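About Tostow Law

Tostow Law is a firm of solicitors advising shoppers, tenants, small traders and their suppliers on consumer protection and trading disputes. The firm was formed by the merger of two practices, Pillai & Co and the Lirar Street Law Office, and has kept the offices of both. It employs 40 people, of whom 12 are qualified solicitors.

What we do

The greater part of our work concerns goods and services that were not as described. We act for individuals who have paid deposits to businesses that later stopped trading, for customers charged under terms they were not shown, and for groups of buyers with the same complaint against the same seller. In the last financial year the firm opened 653 new files, over half of them for private individuals.

We also act for businesses. A trader who receives a letter from a trading standards department often does not know whether to reply, what to send or how long there is to do so. We advise on the response, attend interviews where these are held and represent clients before the magistrates' court and the Crown Court. The firm does not act for a business and its customer in the same matter, and every new enquiry is checked against our existing files before any papers are read.

Our business clients include market stallholders, clothing and household textile sellers, garages, letting agents and online shops. Advice on labelling, returns policies and advertised prices is given for a fixed fee, agreed in writing beforehand.

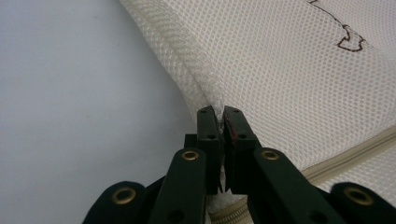
White mesh fabric held between two upright jaws.

How we are organised

The firm has three departments. Consumer Claims deals with refunds, faulty goods and unfair terms. Regulatory and Defence deals with investigations and prosecutions. Small Business Advice drafts and reviews contracts, terms of sale and complaints procedures. Each file is assigned to a named solicitor, who remains responsible for it until it is closed, and a second solicitor reviews the file every 3 months.

Clients are told at the outset what the work is likely to cost and are informed in writing if that estimate changes. Where a claim is worth less than the probable cost of bringing it, we will say so at the first appointment and explain any free scheme that may be available.

The Bota Room

Our public advice sessions are held in the Bota Room on the ground floor of the Lirar Street office. Appointments last half an hour and are free of charge. Visitors should bring receipts, order confirmations, bank statements showing the payment and any letters or messages exchanged with the seller. Copies can be made at reception. The room has step-free access, and an interpreter can be arranged if requested when booking. Sessions are suspended in August and resume in September.

Training and recruitment

The firm takes on trainee solicitors each October. Trainees spend time in all three departments and attend court with a supervising solicitor. Applications are accepted from law graduates and from those who have qualified by other routes, including our own office staff.

Complaints

A client who is dissatisfied with our service should first write to the solicitor handling the file. If the matter is not settled, it will be passed to a partner who has had no part in the work. A copy of the full complaints procedure is sent with every client care letter and may be obtained from either office on request.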